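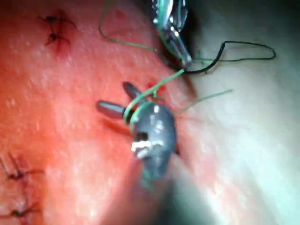

Green thread looped around the jaws, black thread off to the side.

Knots. I want to talk about knots, because the people who decide what surgical trainees spend their hours on seem to have stopped.

I taught suturing for years, the dull end of it, and what I keep hearing is that closing is the easy part. The part you hand down. The interesting work is finished, music goes up, somebody junior ties off. I think this is wrong and I think it shows.

Look at a loop of thread. Wrap, wrap, reach through, pull. Takes a second to say. Now do it with slack running everywhere, a tail that wants to wander, and a second strand lying nearby waiting to get involved. Thread has a memory — it came off the packet coiled and it wants to be coiled again. You have to argue with it. Every time.

The Peltance course, which a lot of people around here go through, gives knots 2 hours. Two! Then it's straight on to the glamorous stuff. The Dostasico handbook is 797 pages and I found thread handling on 30 of them, and that's me being generous and counting the diagrams. I don't blame the authors much. Nobody buys a handbook for the knots.

But patients live with the closing. They never see the clever bit in the middle. What they carry home is a line, and whether the line was put together by someone patient or someone who wanted lunch. 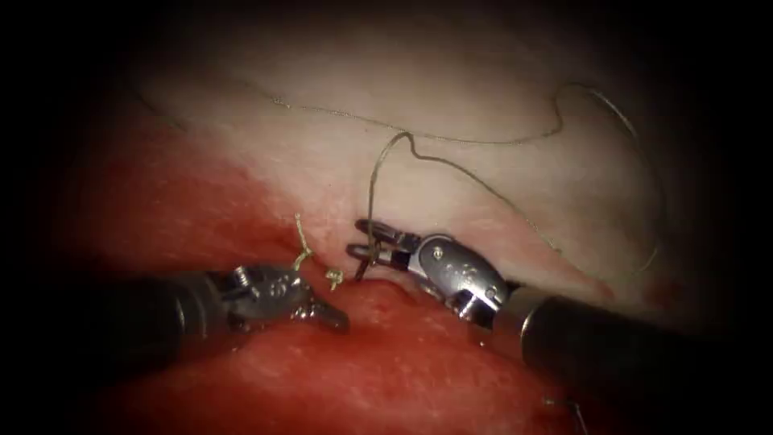 Fine suture against the pale side of the incision.

What gets me is how little of it is strength. Beginners pull. They pull because pulling feels like doing something, and tissue doesn't like it. Bring the edges together and stop. The stopping is the skill, and it is very hard to grade, so it doesn't get graded, so it doesnt get taught. There's your whole problem in one sentence.

I've had the other side put to me. Staples, glue, barbed thread, all faster. Fine. Use them where they fit. Time matters too, I'm not a romantic about this. But a person who can't tie a decent knot has nothing to fall back on when the quick thing won't do, and sooner or later it won't.

So what do I want. More hours, obviously. Early ones, not tacked onto a Friday when everyone is half asleep. Fewer slides. A cheap practice pad and a spool each, to take home and ruin. At Plullari they tried 48 sessions of nothing but thread one winter, starting in December, and there was moaning, lots of it, and then the moaning quit and the hands got quieter. I would take quiet hands over any certificate teh course people care to print.

Anyway. Teach the knots first, then let them have the rest.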